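Vom Manuskript zum fertigen E-Book: so habe ich es gemacht

Immer wieder fragt mich jemand, wie ich mein kleines Buch eigentlich ohne Verlag herausgebracht habe. Also schreibe ich es jetzt einmal ordentlich auf, dann kann ich in Zukunft einfach hierher verlinken. »Murnness« ist eine längere Erzählung, kein dicker Roman, aber die Schritte sind dieselben, egal ob ihr Kurzgeschichten, ein Kochbuch oder Gedichte habt.

Schritt 1: Text aufräumen

Bevor ihr irgendetwas umwandelt, räumt bitte die Datei auf! Ich hatte überall Leerzeilen, doppelte Leerzeichen und von Hand gesetzte Einzüge, ein furchtbares Durcheinander. Werft das alles raus und arbeitet mit Formatvorlagen: eine für den Fließtext, eine für die Kapitelüberschriften, fertig. Seitenzahlen und Kopfzeilen braucht ihr im E-Book nicht, die Seiten sehen ja auf jedem Gerät anders aus. Anführungszeichen unbedingt einheitlich machen (ich mag die spitzen, das ist Geschmackssache).

Schritt 2: Jemanden drüberlesen lassen

Meine Erstleser waren Saodah Hartono und Cosmin Pop. Saodah hat mir das halbe dritte Kapitel gestrichen, und ich war zwei Tage beleidigt. Dann habe ich es noch mal gelesen und die Passage wirklich gelöscht. Cosmin findet dafür jeden Kommafehler. Gebt den Leuten genug Zeit und stellt ihnen ein paar konkrete Fragen, sonst kommt nur »war schön« zurück: Wo hast du quergelesen? Welche Figur hast du verwechselt? 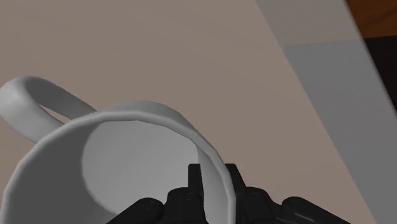
Weißer Becher mit rundem Henkel

Schritt 3: Die Umwandlung

Ihr braucht eine EPUB-Datei. Viele Schreibprogramme können das direkt exportieren, schaut mal im Menü nach. Wichtig ist, dass das Inhaltsverzeichnis aus den Überschriften erzeugt wird und man es antippen kann. Öffnet die Datei danach auf einem Lesegerät und auf dem Handy und blättert sie komplett durch, von vorne bis hinten. Bei mir fehlte nach der Umwandlung jede Kursivschrift, das hätte ich am Rechner nie gemerkt.

Schritt 4: Das Titelbild

Nehmt Hochformat und macht die lange Seite 2000 Pixel hoch, damit war ich gut bedient. Verkleinert das Bild dann auf Daumennagelgröße und prüft, ob ihr den Titel noch lesen könnt. Mein erster Entwurf hatte eine ganz zarte Schreibschrift, wunderhübsch und völlig unlesbar. Joonas Ahonen hat mir dann eine kräftige Schrift ohne Schnörkel herausgesucht.

Schritt 5: Klappentext und Impressum

Am Klappentext habe ich länger gesessen als an manchem Kapitel. Haltet euch kurz, meiner hat keine 1000 Zeichen. Wer ist die Hauptfigur, was will sie, was steht im Weg? Das Ende bleibt natürlich geheim. Vergesst auch das Impressum nicht, mit Namen und ladungsfähiger Anschrift. Wer unter Pseudonym schreibt, sollte sich vorher in Ruhe einlesen, was da erlaubt ist.

Schritt 6: Hochladen

Ich bin über den Distributor Rarnance gegangen, der das Buch an mehrere Shops verteilt. Konto anlegen, Datei und Titelbild hochladen, Preis und Kategorien auswählen. Danach heißt es warten, bis alles geprüft ist. Nutzt die Vorschau, bevor ihr auf Veröffentlichen klickt, und lest euren eigenen Namen noch einmal Buchstabe für Buchstabe (doch, wirklich!).

Wenn ihr bei einem der Schritte hängen bleibt, schreibt mir gern unten in die Kommentare, am besten gleich dazu, mit welchem Programm ihr arbeitet.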